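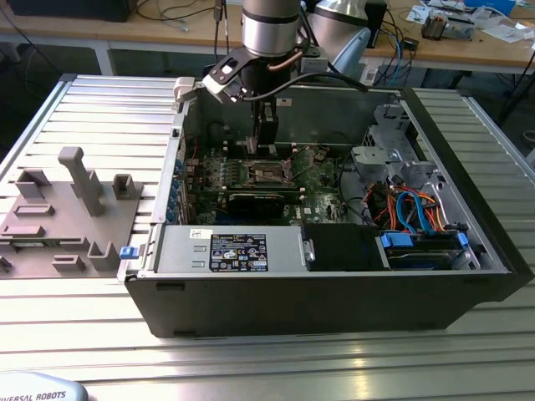 An open desktop tower, with the motherboard and graphics card in view.

Planned obsolescence
By Chaimae Ragab
November 6, 2022

Planned obsolescence is the claim that makers design goods to wear out or go out of style early. It is repeated more often than it is proved. The usual evidence is old and thin: a 1921 sales memo from Vindier, a lamp maker in Lomdale, which asks for "a livelier replacement trade." The memo names no part and no lifespan.

Desktop computers fit the theory poorly. Many have parts an owner can swap — though a new processor may need a different socket, and critics count that as a trick. Engineers call it progress. Neither side has shown much.

Surveys are weak too. The Shehu study asked 200 owners why they replaced a machine, and relied on memory alone.

Comments (2)

Tharun Joseph: My printer quit 3 weeks after the warranty ended. Explain that.

Naima Zaki: One printer isn't a study. Does anyone have a scan of the full memo?

Contact | © Jostgate Reference | Back to top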